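5 Loading the box with packets and pouches

5.1 Scope

This section covers soft-packed dry goods and sauces stored in the Zelari clear box, lid type Holzer. Typical contents are seasoning packets, snack pouches, foil bags and spouted squeeze pouches. For jars and cans, see Section 6. For shelf mounting and the Orkari rail insert, see Section 4.

Revised by Corina Pfister, Dec 15, 2019. Replaces the August issue. Changes: 5.3 step 4, 5.4 note on spouts, new table in 5.6.

5.2 Preparing the surface

1. Clear a table large enough to lay every packet flat without overlap. A matte white top or a plain white sheet is preferred. Printed or dark covers make small tears and leaks hard to find.

2. If a sheet is used, pull it tight and keep it clear of the table edge on the side where the box will stand.

3. Wipe the surface with a damp cloth and let it dry. Scuffs and gray smudges in the finish that do not come off on the cloth can be ignored. Powder, oil and crumbs must be removed.

4. Place the box near one side edge of the table, open end up, lid off. Put the lid somewhere other than the work area.

NOTE: Do not line the box with paper towel. The ribs in the base are there to let air pass under the contents.

5.3 Sorting

1. Lay out all packets with the main label facing up.

2. Read the date on each packet. Set aside anything expired or unreadable.

3. Check seams and corners. Press each pouch lightly with a flat hand. A pouch that loses air is rejected or emptied into a Zaron jar.

4. Sort by closure, in this order: spouted pouches, large flat bags, small flat packets, foil bags. Sorting by closure replaces sorting by flavor, which was given in the earlier issue.

5. Put strongly flavored seasonings (hot pot base, mala mixes, curry) next to each other. Keep them apart from sweet snacks until the divider is in place.

6. If an opened bag is to be stored, fold the top over twice and clip it. The clip must lie flat against the bag. Upright clips prevent the lid from seating.

CAUTION: Sesame paste and similar sauces separate in storage. Knead the pouch with the cap closed. Do not open the cap over the box.

5.4 Loading

1. Fit the divider in the second slot from the left. Push down until both ends click.

2. Load large flat bags first, standing on the long edge, label outward. Crinkled bags should be smoothed from the center toward the seams.

3. Bring each packet over the box before lowering it. Do not drag packets across the rim. The rim is not sharp, but thin film can split at the corner seal.

4. Lower the packet straight down and release it when the lower edge touches the base. Dropping from above the rim causes the packet to fold and takes up space meant for the next one.

5. Load small flat packets edge-on, in front of the large bags. A packet held near its bottom edge will lean. Support it against the bag behind before letting go.

6. Load snack pouches on the other side of the divider. Air-filled pouches go in last and must not be pressed flat to make room.

7. Load spouted pouches with the spout up. Check that the cap is fully closed.

NOTE: On pouches with the spout at a corner, the spout corner goes toward the center of the box. With the spout against the wall, the cap fouls the lid hinge.

NOTE: Foil bags have no see-through area. Turn the printed side outward, or write the contents on a label strip (supplied, sheet of 20) and stick it to the upper third of the bag.

5.5 Closing and checking

1. Look along the top of the box at eye level. Nothing may stand above the fill line.

2. Place the lid on the hinge side first and lower the front.

3. Close both latches. If one latch needs noticeably more force than the other, open the lid and look for a folded seam or a clip under the gasket.

4. Lift the box by the base with both hands and tilt it slightly. Contents should not slide. If they do, add the short divider.

5. Clean the table. Any paste on a wooden edge strip should be wiped off at once, as oil stains pale wood.

CAUTION: Do not lift a loaded box by the lid or the latches.

5.6 Limits

Maximum load, standard box: 7 kg
Maximum load on Orkari rail insert: see Section 4
Minimum clearance, contents to lid: 2 mm
Largest spouted pouch, standing: nearly 200 mm tall including cap
Boxes stacked, loaded: not permitted without the insert

Pouches taller than the limit are laid flat on top of the small packets, spout toward the divider, and count toward the fill line.

5.7 Unloading

Remove contents in the reverse order. Take out the air-filled pouches first, then the small packets, then the large bags. Do not pull a large bag out from behind a full front row. When the box is empty, wash it in warm water, rinse it and leave it upside down with the lid off until dry. The gasket is removable but need only be taken out if sauce has leaked into the channel.

5.8 Reference pictures

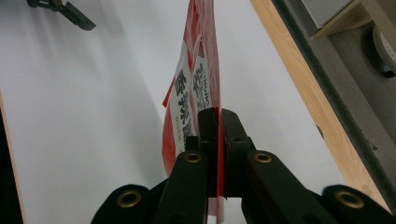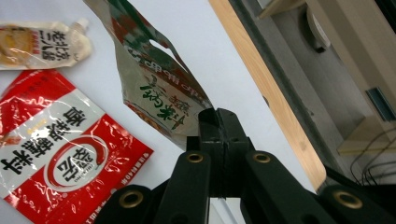
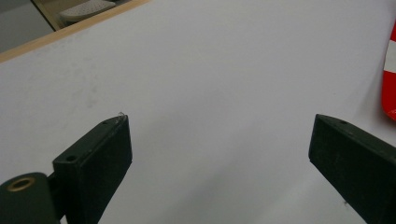
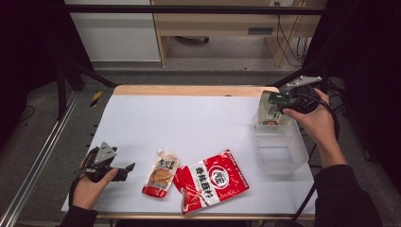 Fig. 5-1 to 5-4, in order. 5-1: red-and-white packet held edge-on at its bottom edge. 5-2: sauce pouch and seasoning packet laid flat, foil bag held or just released above. 5-3: white surface with wood edge strip. 5-4: snack pouch over the clear box.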